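# Teaching by hand at the Grutberg workshop

We spent most of April showing a robot arm how to pick things up, and I can't remember a month I've enjoyed more! No code for the moves themselves - one of us steers the arm from a pair of hand controls, the arm records every twitch, and then we do it again. And again. Our goal was 1000 good demonstrations and we finished with 1448, mostly thanks to Marina Pappas, who has the steadiest hands in the building and hums while she drives.
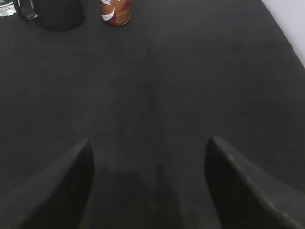
*Grutberg, April* - Fingers wide open, with the can and the black mug up at the far side of the cloth. I love the view from the wrist. You stop thinking about joints and start thinking "a bit left, a bit lower," the same as you would with your own hand.

A few notes for anyone trying this at home or at school. Go slower than feels natural on the approach, and don't stop dead just before you close the fingers (the arm learns your pauses too, bless it). We threw out the first batch from the Vanstead sessions for exactly that - seven of us had driven, and we all hesitated in the same spot.

Handles are wonderful practice. Marina likes to come in from the side, I like to come down from above, and we argued over it for two lunches before deciding to keep both styles in the set.

Next month the controls go over to Fairclough, where the Pokel club gets its first turn at driving. I can't wait to see what they teach it! If you'd like a slot, write your name on the sheet by the door.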